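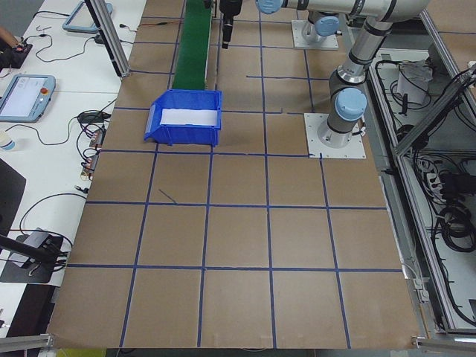

Should a town library charge fines for late books? I'd say scrap them, every one, including the ones already owed.

I know how that sounds to people who bring theirs back on time. I'm one of them, mostly. I've had a card since I was 5 and I've paid my share, coins pushed across the desk, red face, the lot. Felt like justice at the time. Now I think it was just a way of making a child feel small over a book about otters.

This came up again in March because Illey went fine-free and Dolan didn't, and the two towns share a bus route and half their families. So you've got cousins, same age, same school, one of whom can forget a book under the bed and one who can't. Donal Sheehan wrote a long letter to the local paper saying Illey had "given up on manners". I read it twice. It's well written. I think it's wrong nearly all the way down.

His argument first, to be fair to him. A fine teaches you that a shared thing is shared. Somebody else is waiting for it. Take away the fine and the waiting person loses. Fine, good, I agree about the waiting person. But who really gets moved by 24p a day? Not Donal. He'd pay it the way he pays for parking. It's a small fee for keeping the book longer and he can afford it, so for him it isn't even a telling off.

Then take someone who can't. Three kids, six books each, that's 18 books, a week late over a bad cold going round the house. Work it out. It's the shopping. And what people do when they owe the shopping to a library is stop going. They don't ring up and arrange to pay in bits. They cross the road. The books stay under the bed for good becuase bringing them back means standing at the desk while someone reads a number off a screen.

Humaira Khokhar ran the desk at Dolan for years and she told me the worst part of the job was that number. Grown men going quiet. Mothers telling a child to put the new ones back on the shelf, in front of a queue. She used to wipe small ones off when she could get away with it. Plenty of staff do, I suspect – which means the rule is already being bent, only it's bent for the people the desk happens to like. I'd rather have it gone in the open.

Last year Dolan had 351 cards blocked for money owed. That's in the council papers, page nobody reads. A good lump of those are children's cards. A child with a blocked card hasn't done anything. They can't drive. They didn't decide when the house got round to the library. And we block them, in a town with no bookshop, and then hold meetings about reading ages.

The money, then. Always comes back to the money. What do fines bring in? Very little, and you have to pay somebody to chase it. Letters, stamps, the software that makes the letters. The time at the desk arguing. Malachy Mac Suibhne, who sits on the council and is not a soft man, asked for the cost of collecting to be set next to the takings and was told the figure wasn't kept. Wasn't kept! You'd think you'd want to know that before calling it income.

What about the waiting person, I said I'd come back to them. Put a stop on the card while a book's well overdue, lift it the minute the book comes home. No sum. Send a text before the due date and another after. Renew by itself if there's no request on it. If the book never turns up, charge for the book, that's reasonable, and let people pay it off slowly or hand in a decent copy from a charity shop. None of that is clever. It's what most of us would do if a neighbour had borrowed a ladder.

Róisín Keogh says I'm too easy on the people who just don't care. Maybe. There are some. They keep books now, with fines, and they'll keep them after. I can't see why everyone else's rules should be built round them.

And the old debts should go too, same day. If you leave them on the system the people who stopped coming still won't come, and they're the ones you wanted back. Put a sign on the door. Put one in the chip shop and the surgery as well, becuase the sign on the library door is only read by people who already go in.

Dolan votes again after the summer. Donal will be speaking. I've put my name down to go after him.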